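The Last Update

The phone was called a Piretari, and the system on it was called Osov, and if you have never heard of either of them you are in very good company. My sister called it my potato. It was a bit potato-shaped, to be fair, with a rounded back and a button in the middle that lit up orange when a message came in. I loved it more than any phone I've had before or since.

What Osov did, and I'll try to be brief because I can go on about this, was put everything on one long strip. There were no pages of icons. You pulled the strip left for things that had already happened and right for things that were coming up, so yesterday's texts were a thumb's width one way and tomorrow's dentist was a thumb's width the other. You could pull it back to the day you bought the phone! I used to do it on the bus, just whizz back through a whole winter and stop wherever I felt like stopping.

I bought mine from Yüksel, the shop at the bottom of the hill in Skemodthorpe, where they sold phones on one side and unlocked them on the other. The man behind the counter tried to talk me out of it. He said there were hardly any apps. I said how many, and he looked it up for me on the shop computer, and there were 3,000, and I said well, I only use eight.

That was the February of the big snow. By the time the snow had gone I was on the forum every night.

You have to imagine a forum where everybody is pleased to see you. People posted pictures of their strips. Somebody in a fishing port had written a tide table that scrolled along underneath, so you could see high water next to your meetings. A schoolboy wrote a game in which a small dog ran along the strip and jumped over your appointments, and if you had a busy day the dog had a terrible time. And every so often, usually very late, there would be a post from a person called srantala, with no picture and no greeting, saying a thing like "Fixed in next build" or "This is not a fault, you have the clock upside down." She was always right. Somebody had had the clock upside down.

I wrote one app myself. It took me most of a year of evenings and it told you when the 84 was due outside the library. It was slow and it was a horrible green colour. I sent it in to the store and two days later it came back approved, with a note: "Works. Please reconsider the green. S. Rantala."

I did reconsider it. I made it blue, and I have never been so proud of anything.

Then came the announcement. It went up on the forum on a grey morning with no picture and no greeting. The store would close and the servers would be switched off on Monday, June 3, 2024. Phones would go on working as phones. The strip would go on working too, but only for what was stored on the handset, and anything older than that lived on the servers and would go with them.

I pulled my strip all the way back. It took ages, I'd had the thing so long. There was the snow, and the photo of my sister in the road with a tea tray, and a text from Dad that just said "got the big sledge out". I knew perfectly well that it wasn't on the handset. The handset only held the last couple of years.

So I wrote to her. I'd never have dared normally. I said I was the one with the green bus app, and was there any way for ordinary people to get their strips out before the day, and I said thank you about four times in different places. I didn't think she'd answer.

She answered at ten past one in the morning. "Blue is much better," it said. "An export tool is possible. I have nobody to test it. Do you have a computer with plenty of memory?"

I did not. I had a laptop with a key missing. But I said yes, and the next morning I went down the hill. 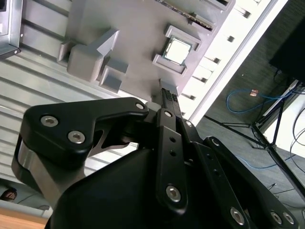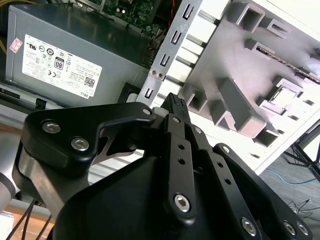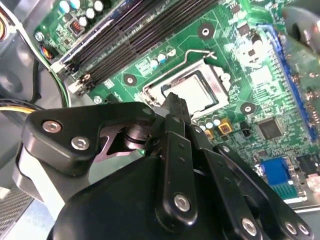 Second picture: the power supply and its label. Third: the memory slots on the green board.

Yüksel had changed hands by then and they mostly did vapes, but the same man was there, greyer, and he still had a back room full of desktop machines that offices had thrown out. I told him what it was for. He got quite excited! He'd sold every Piretari in the valley, he said, and he'd kept one for himself and never let on, because he was supposed to be selling people the other sort. He took it out of his jacket and showed me. He'd got the dog game on it.

We put together a machine between us. He did the clever part and I held the torch and handed him screws. It started on the third go, with a noise like a hairdryer, and I took it home up the hill in a shopping trolley with a towel over it.

After that there were three weeks of the best fun I've ever had in front of a screen. Sirkka – I was allowed to call her Sirkka by the second week – would send a build when she finished work, and I would run it when I got in from mine, and write down everything that went wrong. Plenty went wrong. The first one exported my entire strip in the wrong order, so that I was born, so to speak, next Thursday. The next turned every full stop into a small picture of a fish. I sent her a screenful of fish and she wrote back, "I am laughing, which is inconvenient, I am on a tram."

I'd always pictured her in a big glass building. She told me there had been one, with a canteen, and that for a good while now it had been her and a man who did the invoices. The late nights on the forum were because she had a day job writing software for lifts. She liked lifts. She said a lift was like Osov, there was only one line to go along and people still managed to press the wrong thing.

We let it out to everyone with a weekend to spare. I wrote the instructions, since hers were four words long, and the man from Yüksel put a card in the shop window in case anybody local needed help, and two people came in. One of them wanted vapes.

But the forum! People I'd never seen before turned up, people who must have been reading silently for years. The count was on the front page and I kept refreshing it over my tea. It went past 2,000 on the Sunday night, all those strips coming down to people's own kitchens and bedrooms. The schoolboy, who was now a tax adviser, wrote to say he'd got his exams back, and the girl he'd been texting all through them, and that she was sitting beside him and wanted to know why he'd taken nine hours to reply once.

On the day itself I took the morning off. I had mine safely out, backed up in two places and on a stick in the biscuit tin, and there was no need to sit there watching, but I made a pot of tea and sat there watching. At noon the orange button lit up.

It was an update. Osov 8, the strip said, small, tap to install. There had never been an Osov 8, the last one was 7 and a bit. I tapped it and the phone went dark for so long that I said a few things to it.

When it came back everything was where it had been. I looked all through the settings and couldn't find a single difference. Then I pulled the strip to the right, past the dentist, past my sister's birthday, out to where there's nothing yet and it just goes on pale and empty, and along the bottom the dog was running. He didn't have anything to jump over. I ran him on for ages, years and years ahead, and the little bus came by, and it was green.

I wrote to her straight away to complain about the colour.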